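My rules for checking a grasp in simulation

I keep 4 habits for any pick near clutter, and I stick to them even when I'm in a hurry (which is always!). First up – look at the job from outside the arm and again from the wrist before you move a thing.

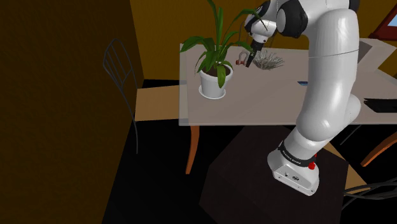
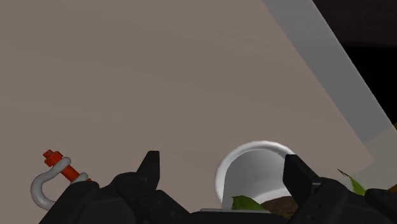 The shackle and the potted plant are in both views, so I write down a keep-out zone for the pot. Then I set a speed cap, and only then do I hit run.

Chun-yin Yuen wrote in to say the speed cap should come first – set it before you even load the task, and log it.

3 comments · 6 shares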